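Flandale工場見学記　技能職の採用と配置転換を聞く

2024年5月23日(木)、Skodavix社のFlandale工場で開かれた地域向け見学会に参加した。同社は船舶用の内装部材と配管支持金具をつくっている。2月に間接部門の人員見直しを発表しており、地元では雇用への影響を心配する声が出ていた。

受付は正門横の事務棟で、参加者は25人。安全靴とヘルメットを借り、3班に分かれて構内を回った。私の班は機械加工、組立、検査の順だった。加工棟では切削機の更新が進み、旧型機の撤去跡に床の塗り直しが入っていた。通路が狭く、すれ違いには時間がかかった。

組立棟の案内は、製造部のHarpreet Thibodeau氏が担当した。見直しの対象は主に事務と購買で、現場の技能職は逆に足りていないという。今年度は見習いを6人採る計画で、応募の締め切りは来月末。年齢の上限は設けていない。
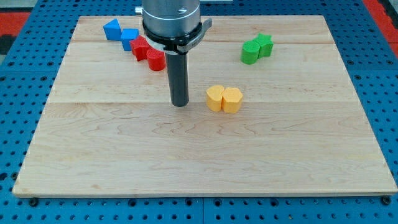 労働組合との協議

昼食後、会議室で質疑の時間があった。組合側とは4回の協議を終え、希望退職の条件はほぼまとまったとの説明だった。割増金の額については回答がなかった。配置転換を選んだ人には、Sutherlandの訓練所で溶接か検査の講習を受ける道がある。通所の交通費は会社が負担し、講習中も基本給は変わらない。

参加者からは、派遣社員の扱いを問う質問が出た。会社側は、契約期間の途中で打ち切る予定はないと答えたが、更新後の見通しには触れなかった。生産管理ソフトGeneteroの導入で検査記録の入力作業が減るため、担当者の一部は出荷部門に移るそうだ。

交通と次回の予定

駅からの送迎バスは朝夕の各1便で、途中退出する場合はタクシーになる。構内の撮影は指定の場所に限られる。次回の見学会は秋の予定で、日程は決まり次第、工場の掲示板と市の広報に載る。見習いの応募書類は事務棟の受付で受け取れる。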